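Stistari (robot training method)

Stistari is a method for teaching robot arms to handle framed pictures and other thin, flat things, using practice that takes place entirely in computer simulation. It was developed at the Uvia robotics laboratory in Blackburn and first described in April. The name covers both the training procedure and the set of simulated rooms that goes with it, which can be a little confusing for newcomers, and the laboratory's own pages use it in both senses.

Background

A picture frame is a surprisingly awkward thing for a two-fingered gripper. The edge is thin, the face must not be pressed, and a frame leaning at an angle offers very few good places to take hold. Earlier work at Uvia relied on a fixed camera across the room, and the arm itself tended to hide the frame just when a clear view mattered most. Stistari works from a view close behind the fingers instead, so that the learning program always sees its own hand together with whatever it is approaching.

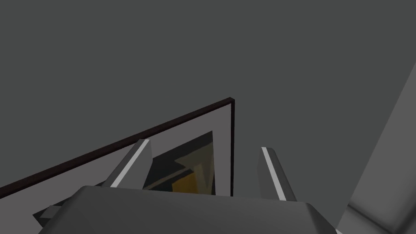
The method trains in four stages, beginning with simple reaching and moving on – rather slowly, as anyone who has run it will admit – to grasping, lifting and setting down. Each stage is made up of short attempts known as episodes, and a full course runs to 184 of them for every room. Between episodes the tilt of the frame is changed a little, and the program is scored on where its fingers finish in relation to the frame's edge.

Rendering

The rooms are drawn by Nemik, a lightweight renderer that favors plain surfaces and soft, even light. Its makers chose speed over fine detail, and the walls and furnishings are accordingly quite bare.

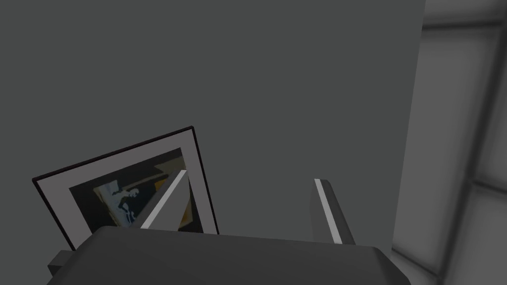

Gripper with its fingers open near a tilted framed picture, simulated view.

Results

In the laboratory's simulated trials, the finished program completed 91 percent of its grasps. Most of the failures came when the frame leaned steeply and one finger met the mat before the other had reached the edge. Adding 10 more episodes at steep angles helped somewhat, though the gain was smaller than the authors had hoped for.

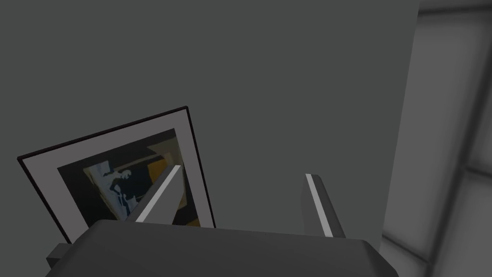 Blackburn users of the method have objected that a score based on finger position alone is too generous, and that a grasp ought to count only if the frame can be carried across the room and put down again without slipping. A revised score along those lines is listed among the laboratory's plans, together with heavier frames and a wider choice of wall surfaces.

Article last revised 22 September 2026.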